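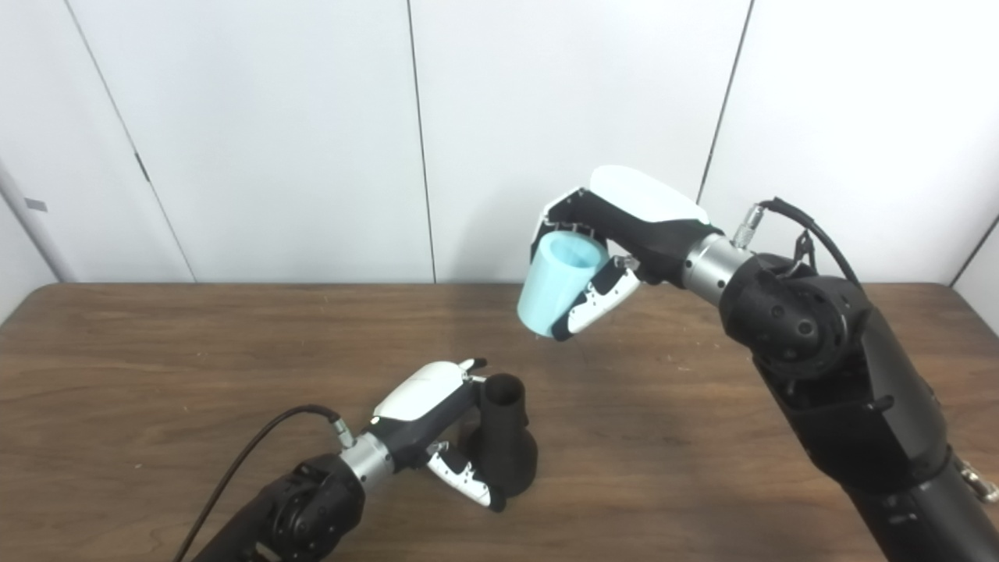 Two robotic hands over a wooden tabletop.

Money, Banks and Borders: Handout 9
Spot, forward and the price you get at the counter
Notes revised 10/21/23. Replaces the version handed out in May, which had the bid and the offer the wrong way round in the second table. Three of you noticed. The rest of you owe an imaginary bank quite a lot.

1. Where we left off

Last time we looked at the mid-market rate, the halfway point between what dealers will pay for a currency and what they will sell it for. It is the number you see on a search engine. You will almost never trade at it, in the same way that you will almost never eat the burger in the poster.

Terms to have in your head before reading on:

Bid: the price at which the dealer buys the base currency from you.
Offer (or ask): the price at which the dealer sells it to you.
Spread: offer minus bid. The dealer's lunch.
Spot: a deal agreed now and usually settled two business days later, so "now" in the way a builder means it.
Forward: a deal agreed now, at a fixed rate, for settlement on a later date.

2. Worked case: Morelli buys a pump

Morelli is a small importer in Leeds. It owes a supplier 2986 euros for a pump. The mid-market rate is 1.1600 euros to the pound. It asks two firms for a price.

Drustine quotes 1.1480 and charges no fee, a fact it mentions on every page of its website.
Flomport quotes 1.1570 and charges a flat 9 pounds.

Drustine: 2986 / 1.1480 = £2,601.05
Flomport: 2986 / 1.1570 = £2,580.81, plus £9.00 = £2,589.81

Flomport is cheaper by £11.24. At the mid-market rate the euros would have cost £2,574.14, so "no fee" has cost Morelli £26.91. Always work out the total in your home currency and compare that. Ignore adjectives.

Now do it again for a payment of 321 euros. Drustine comes to £279.62. Flomport comes to £277.44 plus the fee, so £286.44. The ranking flips. A flat fee hurts small payments and fades away on large ones, while a margin in the rate follows you around whatever the size.

3. Why the forward rate differs from spot

Students like to say the forward rate is the market's forecast. Osvaldo Colombo, who taught this course before me, used to take a mark off for each use of the word "forecast", and I have kept the custom.

The forward comes from interest rates. Suppose sterling pays 5% for a year and the euro pays 3%. With spot at 1.1600 euros to the pound:

Forward = 1.1600 x 1.03 / 1.05 = 1.1379

The pound earns more interest, so it buys fewer euros a year ahead. If it didn't, you could borrow euros, change them to pounds, lend the pounds and lock in the return trip, and you would be reading this on a yacht. The banks have bigger computers than you and got there first.

Where money can't move freely across the border, the sum stops working so neatly. See the Dukov reading, chapter on capital controls. It is long. The footnotes are better than the text.

4. Common slips

Dividing when you should multiply. Check which currency is the base, then ask whether the answer looks silly.
Rounding the rate before the last step. Keep four decimal places until the end.
Treating a forward as an option. Under a forward, Morelli must buy the euros even if the rate has moved its way and everyone in the office is sulking.

5. For the seminar

Ada Ferraro is taking both groups. Bring written workings, please, on paper.

(a) Morelli must pay 1477 euros. Using the quotes in section 2, which firm is cheaper, and by how much?
(b) At what size of payment do the two firms cost the same? Show the algebra.
(c) Redo the forward in section 3 with the two interest rates swapped. Say in one sentence which way it moved and why.
(d) A travel shop advertises "0% commission". Write down the first thing you would ask at the till. Polite versions only.

Reading for next time: Dukov, the two chapters on pegged currencies. Skip the appendix unless you are having trouble sleeping.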